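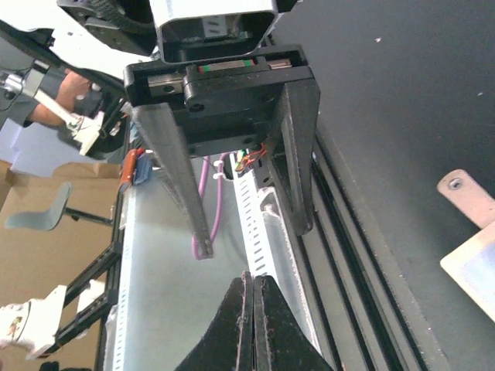 The parallel gripper on its rail, with somebody's arm in behind.

We've had the Prillent gripper at work since June and I keep getting asked what I think of it, so I'm writing it all down in one go. I do the fitting and the daily running on our small-parts bench at Wosness, which means I'm the one it annoys first.

It's a two-finger gripper with a black carriage that slides on a linear rail. The fingers aren't a matching pair: one is long and tapers to a rounded tip, the other is shorter and wider with a squared end. I thought this was daft until I'd used it. The long one gets down behind things and the short one does the pushing, and I've stopped wishing for the even pair we had on the old Torine.

Changing a finger takes me 15 minutes, and up to 90 if the alignment is off and I have to start again (it has been off 3 times, all of them before I read the manual properly, so fair enough). The screws are easy to get at from the front, which I can't say for the Torine.

My big moan is the wiring. There's a little bunch of red and orange wires by the base of the short finger and a purple cable that hangs down between the two, right where you're trying to look. A white cable tie is holding it and that's about as much cable management as you get. For this sort of money I'd like a clip or a channel - anything! I check the cable every morning before I switch on.

Now the bit people really ask about, which is what it's done to the job. There are 34 of us on the floor and nobody has gone, I'll say that first. But the work is different. I used to pick and place all shift and go home with a sore wrist. These days I set up, watch, put right and write notes, and my wrist is lovely but my head is tired. Some of the others hate the watching. You can't chat the way you did when your hands knew what they were doing, and breaks have got odd as well, as we go when the batch ends and not when we fancy a brew.

We did get proper training, two mornings of it from Magyar, and they let us bench people choose the stopping points ourselves. If your place is buying one, ask for that. Ours was nearly left out to save money and I dread to think.

Would I buy it again? Yes, with a bag of cable ties in the same order. Four stars, and I'd give it the fifth for a tidier cable.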